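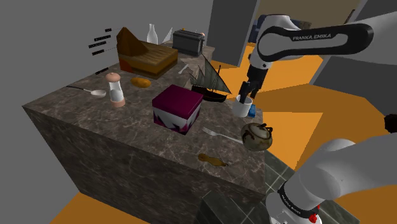
Counter layout in the simulator, arm over the mug.

Kirkthorpe Simulation Group
Minutes of the fault review, May

Present: Kevser Coşkun (chair), Sugeng Tarigan, Barnabás Gál, Leopoldo Carrillo (minutes)
Apologies: Gunārs Koppel

Meeting opened at 10:05 a.m.

1. Minutes of the last meeting
Accepted with one change. Item 4 should say the Lultness planner was updated before the overnight run, and the old text had it after. Leopoldo has corrected the file.

2. Overnight run failure
Sugeng reported. The run was set for 2000 episodes of the pick task on the marble counter. It stopped recording usable data after some 65 episodes, but the job did not exit and showed as healthy on the dashboard until the morning. Everything after that point has been thrown out.

Sugeng went through the logs with the group. In the last good episode the arm came down over the mug and the fingers closed on the rim. The contact force then climbed far past the limit in the settings file. The force limit should have ended the episode. It did not. The mug was pushed into the counter top, the solver threw it back out at high speed, and the teapot and fork went with it. The reset call then failed to put the three objects back, and each later episode started from the same bad state.

Kevser asked if the mug model was at fault. Barnabás said he had checked its collision mesh against the drawn shape and they match closely. The teapot mesh is coarser around the handle, and he would like to redo it, but it did not start this fault.

3. Cause
Barnabás found that the Lultness update renamed the force limit setting. Our settings file still uses the old name. The planner ignores names it does not know and gives no warning, so the arm ran with no limit at all. He put the old planner version back and ran the same seed twice. Both times the episode ended at the limit and the mug stayed on the counter.

Sugeng pointed out that the reset failure is a separate bug and will still be there once the setting is fixed. Agreed to log them as 2 faults and track them separately.

4. Effect on the real cell
Long discussion. Kevser asked if the same planner version had reached the real arm in the Drindetti cell. Leopoldo said it was installed there but no motion had been run with it. The hardware has its own force and speed limits, set in the controller, and those do not depend on our file. Kevser said she did not want to lean on that alone. Agreed that the cell stays locked out until the settings file has been corrected and a second person has read the limits back from the running planner. The lockout tag is to carry Leopoldo's name.

Barnabás asked for the read-back to be added to the start-up sheet for good. Agreed.

5. Monitoring
The dashboard only checks that the job is alive. Sugeng proposed that it also check object positions after every reset and stop the job if anything is off the counter or below its surface. Kevser was in favor, but asked what it would cost in run time. Sugeng does not know yet and will measure it.

6. Aksoy delivery
The lost night puts the Aksoy data set 2 days behind. Kevser will write to them and give the reason. No reruns on the new planner until item 3 is closed.

7. Actions
Correct the settings file and make unknown names an error: Barnabás
Fix the reset bug: Sugeng
Measure the cost of the position check: Sugeng
Tag the Drindetti cell and update the start-up sheet: Leopoldo
Write to Aksoy: Kevser
Send Gunārs the logs and ask him to review the reset code: Sugeng

8. Any other business
Barnabás asked that planner updates not be installed on the afternoon before a long run. Left for the next meeting, when Gunārs is back.

Meeting closed at 10:50 a.m.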